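The Second Life of the Small-Town Repair Counter

Published 4 July 2026

Walk into the old bank building in Hulstead just after it opens and the first thing you notice is the noise. There's a kettle going, a sewing machine rattling along somewhere in the back, and at least three conversations about lamps. I came for an hour and stayed until they turned the lights off.

The repair counter has been running for two years now, and I can't remember the last time a public room made me this happy. People come in holding things against their chests like sick cats. A toaster. A music box with a bent comb. A winter coat whose zipper gave up in October and has been hanging on a hook ever since. You take a paper ticket, you sit down on one of the mismatched chairs, and when your number comes up you explain what's wrong to somebody who really wants to hear about it.

That last part is what got me. I have spent a good deal of my adult life being told by polite people on the phone that a thing can't be fixed, or that it can, for more than I paid. In Hulstead the first question is usually "When did it last work?" and the second is "Want to open it up with me?" You do most of the turning and prying yourself. I opened up my own radio – a Sidar tabletop model I've hauled through four apartments – and found a crumbling belt, a dead spider and a guitar pick.

The belt took ten minutes. Finding the belt had taken a lot longer, and this is where the place gets clever. Along the back wall stand the parts drawers, bought as one lot when the Papadakis hardware store closed its doors. There are 518 of them, each with a handwritten card, and the handwriting changes as you move down the wall and forward through the decades. Lamp sockets. Piano felt. Watch crystals. Something called "Wumik clips, small," which turn out to be the very thing that holds the lid on half the coffee grinders in the county.

It costs 2 dollars to take a ticket, and parts come out of the drawers for whatever you think they're worth. On a good day there are 30 tickets on the spike before lunch. The regulars bring their own screwdrivers and their own opinions, and both get passed around. 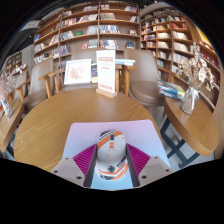

What surprised me most was how much I learned by waiting. A woman next to me was rewiring a standing lamp, and by the time my number came up I understood why a plug has a polarity and why it matters. Two chairs down, a boy was gluing the sole back on a hiking boot, using a stack of cookbooks as a press. He checked it every minute or so, which I'm told you should not do.

Plenty of things go home broken. A hair dryer with a cooked motor can't be talked back to life, and the folks at the counter will say so plainly, then strip it for its cord and switch and file them in the drawers. Even that felt good to watch!

There's talk of adding an evening just for bicycles, and another for clothes, if they can find 200 square feet that doesn't already have a chair on it. I've promised to come back with a wall clock that has been stuck at ten past four for as long as I've owned it. The radio is on the windowsill as I write this, playing a ball game with only a little hum underneath.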